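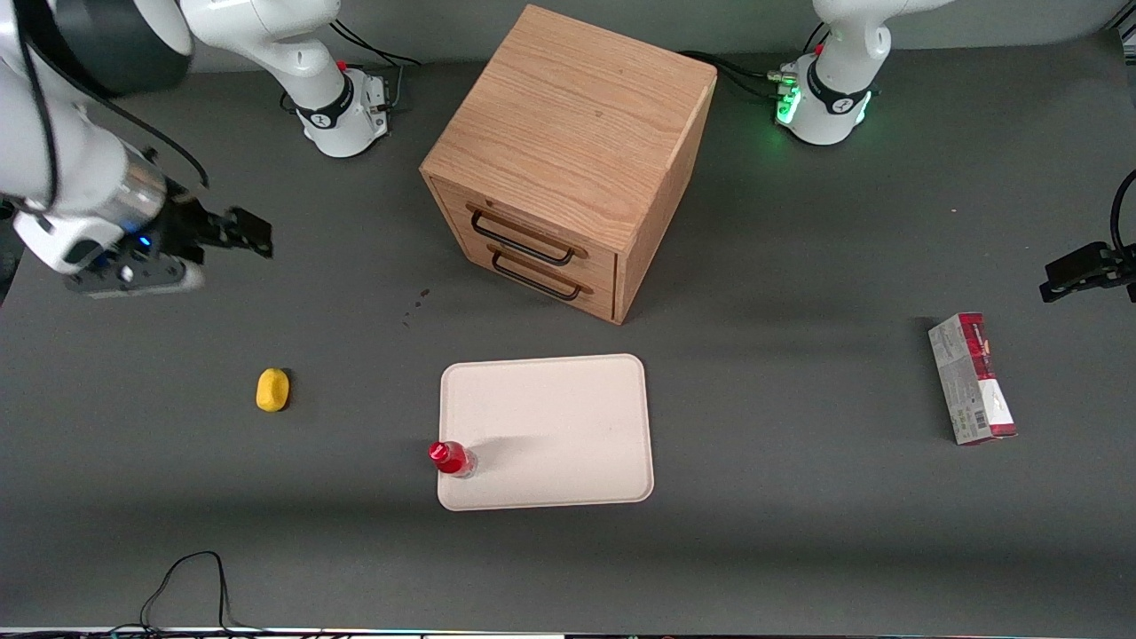
November, bench notes, two-arm table

Spent most of the morning on the reset rules again, and I think we finally have a version I'd be willing to tape to the wall. The old sheet said "return objects to start positions" and left it there, and you can guess how well that went once more than one person was running sessions. So the new sheet is all about what counts as a start state. Both drawers closed, all the way, handles clear of the grippers. Sponge off the tray, on the bare tabletop. The bottle is the one I keep going back and forth on: lying on its side with the red cap to the left, partly up on the tray rim, is a perfectly legal start and I want to keep it, but it has to be written down as "on rim" in the log and not lumped in with "on tray". Those are different grasps! I got that wrong myself in the Trillex batch and had to go back through the lot.

OK, the numbers first so I don't lose them. The Trillex batch was 1,470 episodes. After I relabeled with the new wording, 917 had a start state I could stand behind. Another 490 were fixable, meaning the log line was vague but the first second of video settled it. The rest went in the bin. I grumbled over it for a while and then did it anyway. There's no point having a rule about labels and then keeping the ones that break it since they look nice.

Rules as they stand now (Starngate will want to argue with number 3, they always do):

1. Name the arms from the robot's point of view. Robot's right arm, robot's left arm. From the main camera the right arm comes in on the left, and every new person flips it at least once. No "near arm", no "far arm", no "my left". If you catch yourself pointing at the screen, stop and say it again properly.

2. Both grippers start open and off the table, hovering, not touching anything. Doesn't matter how far open as long as there's a visible gap between the fingers.

3. Hands out before the arms are enabled. All hands, both sides, including the one holding the coffee. Starngate's draft lets a second operator nudge objects while the arms are live at low speed. I don't want that on our table. If something needs nudging, disable, nudge, look, enable. It costs a few seconds and I've never once missed those seconds at the end of the day.

4. Say "clear" out loud before enabling. The other person says it back. Yes, even at 6 in the evening when you're both sick of it.

5. The red buttons get pressed for real at the start of every session, on both arms, one after the other. Log it. A tick in the box without a press is worse than an empty box, and I will be annoying about this.

6. Loose cable in front of the arms gets looked at before every block. If it's lying where a forearm could drag it, move it. I'd like a proper clip on the front edge but until I get round to it, looking will have to do.

7. Marks and stains on the tabletop: leave them alone mid-batch. Wipe between batches only, and note it. I know it feels tidy to give the table a rub while you're waiting, but then half the batch has one background and half has another and I'm the one who gets to find out three weeks later.

8. One person calls success or failure, and it's the same person for the whole block. Disagreements go in the comment field, not in a debate over the keyboard.

So that's 8 rules, two fewer than last time. I dropped the one about lighting (it's going on the camera sheet, where it should have been all along) and folded the two drawer rules into the start state wording at the top.

Things I haven't decided. What to do with the cardboard box. Jaidee want it square to the table every time so their numbers are easier to compare with ours, and I see why, but a box that's always square is a box the policy only knows how to pick up square. My feeling is a slight angle is fine, any slight angle, and we record standing or flat and which way the barcode end points. Going to try that for one block and see if people can stick to it without a protractor.

Also the wording for "closed". I wrote "fully closed" and got asked what fully means. Fair question. Current answer: no gap you can see from the main camera with the cabinet at its usual angle. That's weak, the side in shadow could hide a small gap, but a push test before each episode is going to slow everyone down. Maybe push test once per block? Leaving it open for now.

Revilus sent over their checklist to compare and it is four pages long. There's good stuff in it – I'm stealing the bit where aborted episodes need a reason picked from a short menu, ours is free text and half of it just says "oops" – but I can't see anyone reading four pages between blocks. One side of paper, big print, that's my limit.

To do before the next block:

print the new sheet, take the old one DOWN (both copies, there's one inside the cupboard door)
change the log form so bottle start has its own drop-down, including "on rim"
abort reasons menu, five or six choices at most
reply to Starngate re number 3, politely
clip for the front cable
check that the relabeled Trillex files are the ones in the shared folder and not my first try at them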